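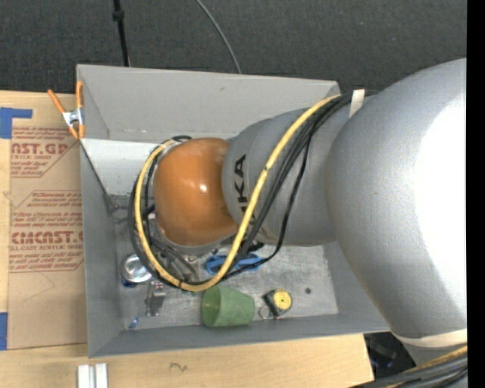
**Can the gray open-top bin go through a dishwasher?**

Washing by hand is better. Use warm water, dish soap and a soft cloth, then let the bin dry upside down. A dishwasher rack tends to press on the rim, and a long hot cycle can pull the walls out of shape.

## Vereo Open Bin, gray

Item 2631

A rectangular bin with an open top and a matte gray finish. It is meant for sorting and holding small goods on a table or bench: cans, jars, spare parts, packets, anything that would otherwise roll off. The walls slope inward toward the floor, so bins of the same size nest when they are empty.

### What you get

- One bin, no lid
- One blank label card

The lid is sold separately as item 3815. It fits this size only. The older Savska lids will not seat on the rim.

### Use

Set the bin on a flat surface. A wooden tabletop is fine, but put a mat under it if the table has a soft finish and the bin will be moved a lot. Put heavy items in first. Round cans and dishes slide when the bin is carried, so lay a folded towel on the floor of the bin if that matters to you.

Do not stand on the bin or use it as a step. Do not stack loaded bins without lids.

### Wear

The floor will scratch. Metal cans leave fine lines and gray smudges, and after a few months of daily use the surface looks mottled. This does not affect strength and is not covered as a defect. Smudges mostly come off with baking soda and a damp cloth. Scratches stay.

Replace the bin if you find a crack at a corner or along the rim.

### Labels

The card goes on the outside of a short wall. Tape holds well if the surface is wiped first. Marker ink written straight on the wall is hard to remove, so try it on the underside before you commit.

### Ordering

Bins ship nested from our Pusatville warehouse in packs of 2. Orders placed before noon usually leave the same afternoon. For larger orders, write to Dayana Ledesma at the sales desk and include your delivery address and whether you have a loading dock.

Returns are accepted on unused bins. Keep the outer carton. Crescencio Barrera handles returns and will send a label once he has your order number.

### Related items

- Lid for gray open bin, item 3815
- Meléndez bench mat, item 901

The wire divider for this bin was dropped from the list in June. Remaining stock is sold by phone only.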